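Ticket 922 — Cutlery trays, second-floor break table
Status: Open (reopened once)
Category: Kitchen and supplies
Opened by: Menaka Pramanik
Assigned to: Spyros Bakalis

Menaka Pramanik, Tuesday, 9:10 am
Reopening this. It was closed with the note "sorted, new trays in place" and I don't agree that it's sorted. The complaint was that people reach for a fork and come away with something else. Replacing the old divided box with two separate trays was supposed to cure that. I'd like to know what evidence we have that it did, other than the fact that the trays are newer.

Spyros Bakalis, 9:34 am
The evidence is that I haven't had a complaint since Flosance delivered them. Forks go in one, spoons go in the other, each one has a label. I'm not sure how much simpler a fork can get.

Menaka Pramanik, 9:41 am
You haven't had a complaint because the ticket was closed and people assume it's hopeless. Can you tell me what you did, in order? I've only got the closing note.

Spyros Bakalis, 10:05 am
Steps taken so far:
1. Threw out the divided box. The middle divider had come loose and everything slid under it.
2. Ordered two clear trays from Flosance. Clear, so you can see what you're getting.
3. Tipped the old stock onto the table and sorted it by hand, forks left, spoons right.
4. Put in the paper labels.
5. Topped up from the Udard carton in the supply closet (box of 300, mostly still full).
6. Closed the ticket.

Menaka Pramanik, 10:22 am
Step 3 is where I have doubts. Did you sort the old stock and then add the new, or add the new and then sort? If the Udard carton is mixed, step 5 undoes step 3.

Spyros Bakalis, 10:30 am
The carton says assorted. I took forks out of it for the forks and spoons out of it for the spoons. I can tell them apart.

Menaka Pramanik, 10:58 am
Fork tray is the left one in both.
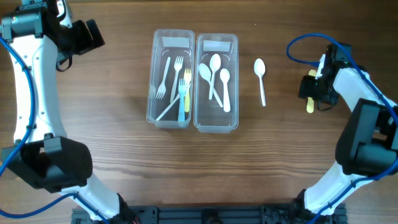
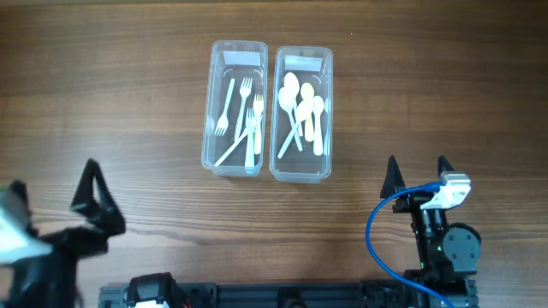

My points, for the record:

The fork tray has four forks in it plus a long white handle lying across at a slant. I can't tell you what that handle belongs to. It might be a fifth fork. It might be a spoon. That is more or less the whole complaint, and it's why I don't accept "sorted."

Second, the labels. They're small bits of paper at the far end. If you're standing at the table with a bowl of soup you aren't going to lean over and look for them, and I'd bet most people on this floor don't know they exist.

Third, they don't match. Some of it is white and some is cream. I don't care about the color for its own sake, but it tells me old stock and new stock are in together, and I was told last month that the old stock was gone.

Spyros Bakalis, 11:20 am
On the third one: nobody said gone. The cream ones are from the Tredmont order and there's nothing wrong with them. Tredmont sent us 600 and I'm not throwing out good forks over a shade of white.

On the first: fine, I'll pull the handle out and look. If it's a spoon I'll move it. I still think you're asking for a level of order that plastic forks can't support. People drop things back in whichever tray is closer.

Menaka Pramanik, 11:27 am
Then the trays aren't the fix, are they? If the cause is people putting things back, we can buy trays until the budget runs out. Why are people putting them back at all? Are these used?

Spyros Bakalis, 11:45 am
Not used. People grab three, need one, return two. I've watched it happen.

Menaka Pramanik, 11:52 am
I'd want to see that more than once before I blame it for everything. Wijesinghe quoted us for the upright dispensers that let out one piece at a time. The sales sheet claims they cut waste in half — half of what, it doesn't say. They also want us to commit to 2000 pieces of their own cutlery, so I'm not in a hurry.

What I'd suggest before anyone spends anything:
- Move the trays apart. They sit nearly touching, and a hand aiming for one can easily drop into the other.
- Bigger labels, on the outside, facing whoever is standing there.
- All handles pointing toward the person. At the moment they lie every which way and you end up picking forks by the tines, which I find fairly unpleasant.
- Check the trays at 3 pm each day this week and write down anything in the wrong one.

Spyros Bakalis, 12:15 pm
I'll do the first three after lunch. The handles will last until somebody wants a fork, but I'll do it. For the daily check, can it be you? I'm likely to be told I looked too quickly.

Menaka Pramanik, 12:18 pm
Yes, I'll do it. Please leave the ticket open until I've got the week's notes in, and don't order from Wijesinghe.

Spyros Bakalis, 12:20 pm
Left open. Priority changed from Normal to Low.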